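**Drop Villanueva or hold him?**

**flakville_fc** – 7:40 pm
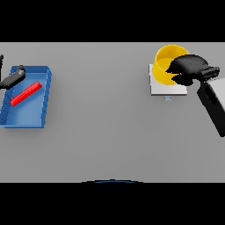 Twelve-team league, PPR, and I'm 2 wins under where I should be. Nestor Villanueva has had 90 rushing yards over his last two games and no touchdowns. The carries are fine, the goal line work isn't. On my depth chart he's the red bar in the blue tray, lying there crooked with a stretch of empty gray table between it and the white platform. Do I drop him for Aquino, or wait until after the bye?

**gbaert**

Hold. He's getting the ball. Backs with that kind of workload score sooner or later, and you'd be handing him to someone in your own league.

**siveck_sid**

Disagree with Griet. Pritden's line can't block anyone inside the five and they bring in the big guy every time they get close. Volume doesn't help if it all stops at the 8.

**gbaert**

They brought him in twice last game – one of those was a fake.

**siveck_sid**

And Villanueva wasn't on the field for either.

**trini_abella**

What did you pay for him? In our auction he went for about 1000 of the 4000 budget and I wouldn't cut anybody at that price. Offer him for a receiver first.

**flakville_fc**

Second round pick. I tried a trade with Divina and she sent back a kicker.

**trini_abella**

Try Cherry Mae. She lost both her starters and has three decent receivers on the bench.

**siveck_sid**

I'd still take Aquino. He catches passes and you're in PPR.

**flakville_fc**

Offer sent to Cherry Mae. If she says no by noon I'm putting in the claim for Aquino and dropping my second tight end.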